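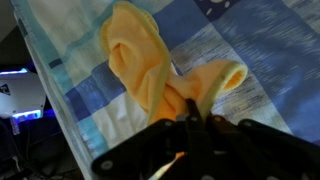 4.2 Grasping without a plan

Figure 3. Wrist view, fingertips closed on a fold of the sock.

Draltum has no model of a sock, a gap we share with it. It scores folds by local height and picks the best one. Over 100 trials on patterned cloth, the first pinch held in about two thirds; in 8 it took the cloth along too, which the success metric, to its shame, counted as a win until May. Twisted middles proved easier than ribbed openings — the reverse of what Westerberg predicted, and she has asked that we record this. Failures with 2 socks are treated in 4.3.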